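Workshop News: Finger pads and hand-held grippers under comparison

The handling group at Skavgate has begun a comparison of finger pads for its hand-held grippers, with a view to settling on a single type before the autumn orders are placed. The work was agreed at the July planning meeting and is led by Matvii Vakulenko, with measurement and record keeping in the care of Eckhard Bauerfeind. Members of the wider department have asked for an account of what is being tried, and this item sets out the position so far.

Two makes of pad are under consideration. The first is supplied by Flokar and is the type most colleagues will know from last year's bottle and carton work. The second comes from Savchuk, a smaller supplier, and is made from a softer compound. Both are offered with fixing holes in the same pattern, so that a change from one to the other can be made at the bench with an ordinary hex key and without disturbing the linkage behind. The arms, pivots and cable runs are left as they are throughout, and any difference in the results should therefore be owed to the pads.

The group chose soft materials for the opening stage. Rigid parts tell us a good deal about closing force but rather little about how a pad behaves when the thing it holds can fold, slip or turn between the fingers. Cloth and other flexible sheet goods do all of these, and they form a growing share of the enquiries received from partners. The operator closes the fingers on the material, lifts it clear of the table, holds it for a set time and lays it down again on the grid. The distance between the start and finish positions is then read off and entered in the log.

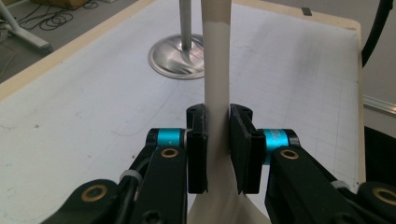 Why is a hand-held gripper used for these comparisons when the department already has arms of its own?

A hand-held gripper allows a new pad to be tried within minutes, with no program to write and no cell to book. The operator can also feel when a grip is about to fail, and a spoken note at that moment often proves more useful than the figures alone. Pads that do well in the hand will go forward to the arm.

The early findings are mixed. The Flokar pads hold flat sheet well and let it go cleanly, but they tend to let a narrow strip turn when it is taken near one end. The Savchuk pads resist this turning better. They are, however, slower to release, and light material has on several occasions clung to one finger after opening and come down out of place. Mr Bauerfeind has asked that such cases be logged separately from ordinary slips – the two faults have different causes and would call for different remedies.

Wear has also been raised. Softer compounds can be expected to lose their surface sooner, and the group does not wish to recommend a pad that must be replaced every few weeks. Each pair is weighed before the first session and again at the end of the week, and the gripping faces are inspected under a lens. It is too early to report on this point.

A smaller matter concerns the angle of the fingers. Mr Vakulenko has observed that operators differ in how they present the gripper to the material, some from directly above and others from one side, and that the side approach gives poorer figures with either pad. A short note on approach has now been placed in the bench folder, and all operators are asked to read it before their next session. Results entered before the note was issued will be kept but marked.

The second stage will move the preferred pad to an arm under the Wukance controller, where the same lifts will be repeated at three speeds. The controller records motor current during closing, and this should show whether the force applied by hand was a fair guide to the force that a powered finger will need. Up to three weeks have been set aside for this stage, including the time required to fit the adaptor plates.

Colleagues who handle flexible goods in their own projects are invited to offer samples. Pieces should be clean, labelled with the project name and large enough to be gripped at more than one point. They may be left at the bench before noon on Thursday, together with a line or two on how the material is normally picked up and what usually goes wrong. Requests to attend a session should be sent to Mr Bauerfeind, who keeps the bench diary.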